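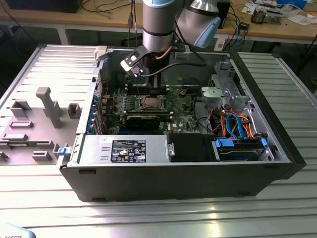 Issue 8, page 2

# Pliltora Student Robotics Program: Frequently Asked Questions

**What is the disassembly project?**
Student teams program a robotic arm to work on a desktop computer that has been opened and laid on its side. The aim is to locate and handle individual parts inside the case. It is the main project for the senior group.

**Who may apply?**
Any student enrolled in Years 10 to 12 at a school in the Oler district. No programming experience is required for the junior group. Applicants to the senior group must have completed the introductory unit.

**How large are the teams?**
Each team has five members. Students may nominate one person they wish to work with, and the program will try to honour the request.

**What does the program cost?**
The fee is $265 for each student and covers both terms. Families seeking a reduced fee should write to the program coordinator, Abhishek Pal, before enrolment closes.

**May students bring a computer from home?**
Yes, provided it is a desktop model and the owner no longer needs it. Storage drives should be erased before the computer is handed in. Laptops and monitors are not accepted.

**Do students open the cases themselves?**
Side panels are removed by hand at the start of a session, with the power cord disconnected. Power supply units are never to be opened, by hand or by the arm.

**What are the safety rules?**
Hands must stay outside the case while the arm is enabled. Long hair is tied back and closed shoes are worn. A supervisor must be present whenever the arm is moving - this includes slow test runs.

**How is the work assessed?**
Each team submits a logbook and its program code, and gives a short demonstration. The best demonstration in the senior group receives the Liapis Award. Logbooks are returned to students after marking.

**When do enrolments close?**
Forms must reach the Brimosus Building office by 25 July 2018. Late forms are placed on the waiting list.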